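3. Collecting Demonstrations with Two Arms

3.1 Setup and operator practice

We came to the bimanual work slowly. Our earlier system, Tedlow, had one arm and a simple two-finger grip, and most of what we taught it could be shown by taking hold of the wrist and walking it through the motion. That way of teaching is pleasant and quick, and we still recommend it to anyone starting out, but it falls apart once there are two arms with many-fingered hands. A person has only two hands of their own, and they are soon used up just holding the robot's wrists, with nothing left over to close the fingers. For the tasks in this section we therefore moved to remote control, using the Orkari glove interface, and all of the demonstrations we report were given that way.

The operator sits facing away from the robot and sees the table only through the head view. This felt harsh to our operators at first (they all wanted to turn around and look), but it keeps the person and the learned policy on equal terms, because whatever the person used to make a choice is also there in the recording. Seven operators took part. Each had a practice period in December before any of their runs were kept, and we let them decide for themselves when they felt ready. In total we kept 1141 demonstrations.
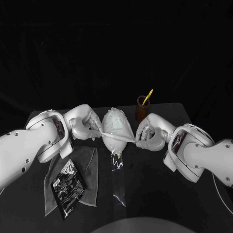

Thin plastic film turned out to be a wonderful teacher of humility. It gives no useful force reading until it is already stretched, and by then the fingertips may be slipping. We asked operators to do what they would do at home: pinch first, wait a moment, then pull the hands apart gently until the slack is gone. The waiting matters more than we expected. Operators who skipped it gave us runs that looked fine to the eye but trained poorly, since the policy learned to pull before the grip had settled. We now ask for the pause in plain words during practice, and we check for it when we label the data — a small chore, but one that has paid us back many times.

The other habit we encourage is keeping both hands in view. When one hand covers the other, the finger positions have to be guessed from the joint readings alone, and these drift a little over a long session. 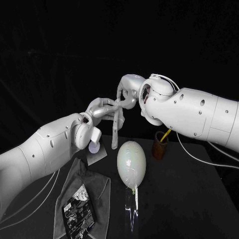

Close work between the two hands also brings the risk of the fingers catching on each other. Our first answer was a hard stop whenever the hands came within a set distance, and the operators disliked it so much that we took it out after eight sessions. In its place we use a soft push that grows as the fingers approach, passed back to the gloves as a light buzz. People adapted to it quickly, and several said they stopped noticing it. The push is recorded along with the commanded motion, so that anyone using the data can choose to keep it or remove it.

Tool use asks for one thing more. With scissors the fingers must work the handles while the arm holds the blades at a sensible angle, and the other hand has to present the sheet, as in Figure 7. We map the operator's thumb directly to the robot's thumb for this and leave the remaining fingers to move as a group, following the grouping used in the Limsakul hand controller.
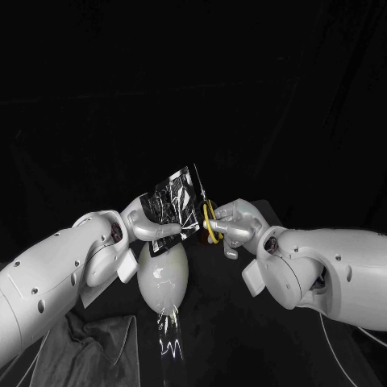
Figure 7. Preparing to cut a reflective sheet under remote control. One hand pinches the sheet while the other holds yellow-handled scissors with the blades close to its right edge.

3.2 Cleaning and labeling the recordings

Each recording was trimmed at both ends and then split into short steps by hand, using the Starncombe labeling tool. We kept clumsy runs as long as the operator recovered without help, as we wanted the policy to see what a recovery looks like.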